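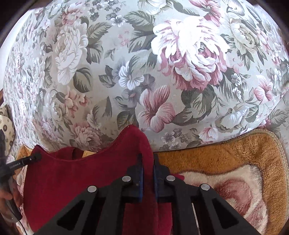 Can a robot learn to fold your blanket? People who sell robots like to say yes. I'd ask a few more questions first. A robot doesn't know what a blanket is. Its software gets a picture made of tiny colored dots, and it has to guess which dots go together. Put a dark red cloth in front of a seat covered in big pink and white flowers, with a fuzzy brown blanket beside it, and there is a lot to sort out. Where does the cloth stop? Is that peak a corner or only a fold?

The part of the software that sorts this out is called perception. Another part, called planning, picks where the fingers should pinch. A third part, control, moves them there.

Linnea Sundqvist writes planning software called Driver. She told me it learned from 646 examples of people picking up cloth. That sounds like a lot. But you have probably picked up more socks than that!

So when a video shows a robot folding a towel, ask how many times it tried. Ask if it was always the same towel. Linnea's team made 200 tries in July, and 44 went wrong. I like that she told me the second number.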